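Picture book

A picture book is a book in which drawings and words carry the story together, usually made for young children. The pictures take up most of each page and the text is short, often a sentence or two. Some picture books have no words at all.

Format

Most picture books have a fixed number of pages, because large sheets are printed and then folded into sections of 16. The covers are usually stiff card. Board books, which have thick pages and rounded corners, are made for babies and toddlers, who tend to chew and bend them. Sizes vary a good deal, and wide books are common where the artist wants a long view across two pages.

Subjects

Animals are the most common subject. They may behave like people, wearing clothes and going to school, or they may be shown as part of a simple fact book. Other frequent subjects are bedtime, food, vehicles, the seasons and starting nursery.

Cover design follows the subject closely. Bright colours and big eyes are widely used for the youngest readers, and in books printed in Chinese the title may run down the cover in place of across it.
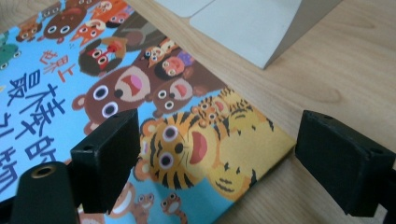 Reading aloud

Picture books are mainly read aloud by an adult. The child follows the pictures and often learns the words by heart before being able to read them. Repeated lines and rhymes help with this. Libraries in many towns hold story sessions; the one at Udmont is for children aged 2 and over and lasts half an hour.

Translation

Rhyme is hard to carry into another language, and translators often write a new verse to fit the drawings. Lettering drawn by hand into a picture has to be redrawn. Some publishers, among them Raltora, print two languages on the same page.

Comments

onenreader: Should mention pop-up books somewhere. They're a big part of this.

marl14: Useful, thanks. My daughter knew hers by heart long before she could read a word.

tinshed: Is there a separate page for comics? The two get mixed up a lot.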